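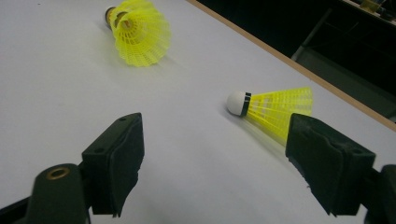
Screen Lock Habits on Shared Tablets
Project report, Mobile Computing Lab
Phyllis Lockwood

1. Purpose

The Mallska study center lends tablets to students by the hour. The staff wanted to know which lock method caused the fewest lockouts, and whether a longer auto-lock delay would help. I compared three methods: a four-digit PIN, a six-digit PIN and a drawn pattern.

2. Method

I used 7 tablets, all with the same system version. Each ran a small logging app I wrote, called Koloson, which saved the time of every unlock attempt and whether it went through. It did not save the code or any user name. Students were told about the log when they signed a tablet out. Logging ran through February and gave 534 attempts. The auto-lock delay was set to one minute for the first half and five minutes for the second.

3. Results

The four-digit PIN had 246 attempts and the six-digit PIN had 209. The rest were patterns. Patterns failed most often, mainly on the first try after sign-out. The two PIN types were close, and the six-digit one was slower to enter.

With the five-minute delay, attempts dropped by almost half. Two tablets were returned unlocked during that time, so the staff went back to one minute.

4. Problems

The clock on one tablet was wrong for several days. I corrected those entries by hand using the sign-out sheet. McGrath Hall also borrowed two of the tablets for a class, and I left those sessions out.

5. Next steps

Muner, the device manager the center already uses, can set a different delay for each group of tablets. I would like to test two minutes next term, with the four-digit PIN only.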